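From: Bisgaard Hardware Bench
To: clerkisley-refurb list
Date: Saturday, January 8, 2022
Subject: Re: [clerkisley-refurb] Dell towers, what to strip and what to keep

> We have the towers from the Fondamex office in the store now. Do you
> want them stripped to bare cases before they go over to Falow, or do
> the drives and power supplies stay in? Also, are the processors coming
> out on your side or ours? The last lot came back with bent pins on two
> of the boards and I would like to avoid that again.

Processors come out on our side. Please don't touch them at the store. When one is out, close the retention bracket and lever again unless the board is going straight to inspection, and don't let anything rest on the contacts. If the black plastic covers are still in the box by the door, use those. The bent pins in the last lot were on boards that had been stacked face to face in a crate, so no stacking this time.

Power supplies stay in for now. They add weight, but Falow tests them in the case and they want the label readable, so leave the stickers alone, including the small barcode ones. Asset tags on the outside can come off.

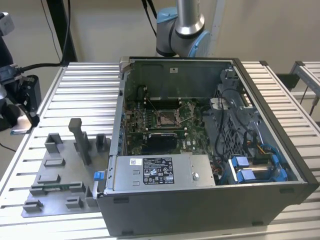
Drives are a separate matter. The blue caddies have to stay with the case they came from. We ended up with 352 caddies and 335 cases after the last round, and matching them up took most of a week. If a drive goes for wiping, put the empty caddy back in its bay right away. Drives for wiping go in the gray bins with the case number written on masking tape, not on the drive itself.

Leave the cables plugged in at the power supply end. Tuck loose ends into the case so the side panel goes back on flat. Panels have been going missing too, so put each one back on before the tower leaves the bench, even if the case is going to be opened again the next day.

The plan is 400 towers by the end of February and 2,000 for the year. I don't have a pickup time from Falow yet. The loading door at Clerkisley is too low for their bigger truck, so tell me if you have a pallet jack we can use.

Can you send the list of case numbers before you move anything? A plain text file is fine.

Bisgaard Hardware Bench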